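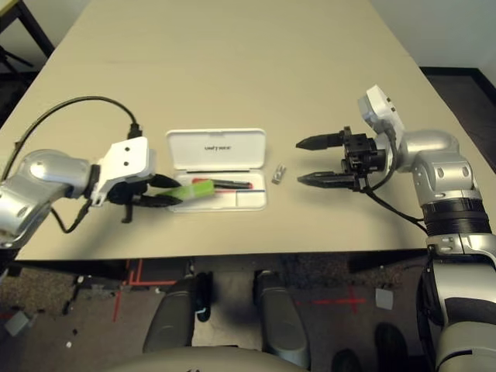 イルニス文字教室について

イルニス文字教室は、ペン字と欧文書体の書き方を教える教室です。小学生から社会人までを対象に、通学と通信の2つの形で講座を開いています。運営は株式会社イルニスで、教室のほかに教材の制作と、賞状や招待状の宛名書きの請け負いも行っています。

当サイトではCookieを使用しています。閲覧を続けた場合、Cookieの使用に同意したものとみなします。詳細を見る 同意する

教室の成り立ち

教室の始まりは、印刷会社の一室で開かれていた社員向けの勉強会です。当時は請求書の宛名や社内の掲示を手で書く機会が多く、読みにくい字で書かれた伝票が原因の行き違いもよく起きていました。欧文の版下を担当していたエヴェレット・マルケッティが、昼休みに数字とアルファベットの書き方を教えるようになり、そこへ日本語のペン字を学びたいという社員が加わりました。

取引先からも参加の希望があり、勉強会は会社から独立して教室になりました。名称の「イルニス」は、マルケッティが最初に作った練習帳の題名から取ったものです。その練習帳は数字だけを扱った薄い冊子でしたが、今の基礎課程の第一分冊にもほぼ同じ配列で残っています。

現在の代表はシリル・ネイラーです。ネイラーは通信講座の添削員として入社し、その後、教材の編集を担当しました。マルケッティは顧問として、年に数回、欧文書体の特別講座を受け持っています。

指導の考え方

当教室では、まず読める字を書くことを目標にしています。形の美しさは、字の大きさと間隔がそろってから取り上げます。入会時に住所と氏名、それに短い文章をいつもの速さで書いていただき、講師がそれを見て課題を決めます。丁寧に書いた字だけでは、普段の癖が分からないためです。

手本は一種類に限っていません。ひらがなについては丸みの強いものと直線的なものを用意しており、手の大きさやペンの持ち方に合わせて選んでいただきます。左利きの方には、紙の角度と手本の置き場所を変えてお教えします。右手に持ち替えるようお願いすることはありません。

ペンの種類にも指定はありません。ボールペン、万年筆、水性ペンのいずれでも受講できます。ただし、基礎課程の前半だけは鉛筆を使う課題があります。筆圧の調整を練習する部分で、芯の硬さはHBまたはBをお選びください。

講座のご案内

基礎課程
数字、ひらがな、カタカナ、よく使う漢字の順に進みます。全31回で、通学の場合は月に3回まで予約できます。途中の回から始めることも可能ですが、数字の回は全員に受けていただいています。

実務課程
履歴書、送り状、のし袋、封筒の宛名など、用途ごとに練習します。縦書きと横書きの両方を扱います。基礎課程を終えていない方でも、入会時の書写を見たうえで受講いただける場合があります。

欧文課程
活字体、筆記体、イタリック体を学びます。教材には「メヴォン練習帳」を使います。英文の招待状や席札を書きたい方の受講が多い課程です。イタリック体では幅のあるペン先を使いますので、初回に貸し出します。

子ども課程
小学生向けです。一回の時間を短くし、マス目の大きい用紙から始めます。学校で使う教科書の字形に合わせた手本を使用します。保護者の方の見学は随時受け付けています。

添削について

通信講座の課題は郵送でお送りください。画像データでの提出も受け付けていますが、筆圧に関する課題は実物が必要です。添削員は朱書きで線の方向や間隔を直し、別紙に所見を書いてお返しします。一人の受講生をなるべく同じ添削員が続けて担当します。担当が替わるときは、それまでの所見をすべて引き継いでいます。

返送までの日数は時期によって変わります。年末は年賀状の宛名の課題が集中するため、通常より長くかかります。お急ぎの場合は、課題の余白に希望日をお書き添えください。

教材と用紙

教材は社内で編集し、用紙はケスキネン紙業に依頼しています。練習用紙には裏写りの少ない紙を選び、罫線は書いた字の妨げにならない薄い色にしています。現在の用紙に切り替えたのは2018年6月3日で、それ以前の用紙をお持ちの方もそのままお使いいただけます。旧用紙は罫の幅がわずかに狭いため、同じ課題の中で混ぜて使うことはお避けください。

練習帳と用紙は、受講生以外の方にもお分けしています。窓口のほか、キャラード書店の文具売場でもお求めになれます。

作品展

毎年4月に受講生の作品展を開いています。前回は245点の出品がありました。出品は任意で、審査や順位付けは行いません。手紙、料理の作り方、好きな詩の書き写しなど、内容は自由です。日記の一ページをそのまま出す方もいます。会期中は希望者に、入会時の書写と並べて展示することもできます。

会社概要

社名　株式会社イルニス
代表者　シリル・ネイラー
顧問　エヴェレット・マルケッティ
講師および添削員　41名
事業内容　文字教室の運営、通信講座、教材の編集と販売、筆耕
主な取引先　ケスキネン紙業、キャラード書店

見学とお問い合わせ

通学講座は見学ができます。前日までに窓口へご連絡ください。筆記用具はこちらにありますが、普段お使いのペンがあればお持ちください。筆耕のご依頼は、枚数、用途、希望の書体、納期をお知らせいただければ見積書をお送りします。宛名の一覧は、旧字体や異体字が分かる形でご用意ください。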